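Notebook, socket release task, January

Picking up from the Poren runs. Switched the fingertips back to the toothed ones before starting. Gripper zeroed at 9:15, wrist camera left where it was so that the views match the older set.

Goal for this entry: find out whether the contact-cued labels Tanvir Saha proposed do better than the timed labels on the socket work. With timed labels we cut each demonstration into equal pieces and name the phase by where the piece falls. With contact-cued labels a new phase begins when the wrist force trace steps up or down past the threshold. Same demonstrations, same network, same seeds. The only thing that changes is where the cuts go.

Data: 889 demonstrations from the Flurkside bench, all desktop boards in their cases. Trinidad Dalisay and I went through the ones with bad force logs and pulled 42. Most of those were the drifting zero we had before the cable was replaced. A few were plain operator stops. The list is in the shared folder under "pulled", with a reason beside each.

Training: 4,000 steps per policy, batch size as before. Ran both on the Amoah machine overnight. The timed one finished first and I started the evaluation at 7:40 without waiting for the other.

Board setup is the Dell with the processor in its socket and the memory slots on either side. The case stays on. Wumpini Tsikata wanted the board out on the mat for the first round, but then the approach angles are too easy and we learn nothing about the chassis wall. 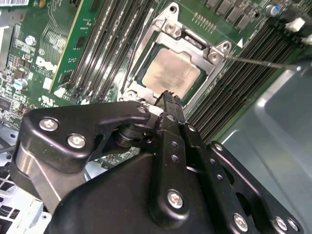

Why cut on force when the camera already sees the fingertip?

Near the socket the view changes very little between almost touching and touching, and the force trace changes a lot at that same moment.

Results so far. The timed policy gets to the socket fine and then hesitates. It hovers near the retention frame, backs off, comes in again. On several trials it pushed while its own phase output still said "approach", which fits what Ekua Ansah saw in the attention plots last month. The contact-cued policy commits sooner and presses less hard. Peak force at first touch is lower on every board position we tried. It is worse in one way: if the finger brushes a memory slot on the way in, the label flips early and the policy starts looking for the latch in the wrong place. We stopped 2 trials by hand for that.

Tried raising the threshold to ignore the brushes. That fixed the false flips but also missed the light touches on the bracket, so I put it back. Better idea from Tanvir: require the step to last a few samples before a cut is made. The script is easy to change, but all the labels have to be regenerated.

Vurow driver note: the force topic still drops out for a moment when the arm is re-enabled. Wait for the green status before recording or the first phase gets no cut. Beverley Waaka has the patched version on her laptop and it has not been merged.

To do
- regenerate labels with the minimum duration
- retrain contact-cued only, same seeds
- repeat the board positions closest to the chassis wall
- ask Beverley about merging the driver patch
- reprint spare toothed fingertips, the left one is getting round

Shut down at 5:50. Arm parked, logs copied to Amoah.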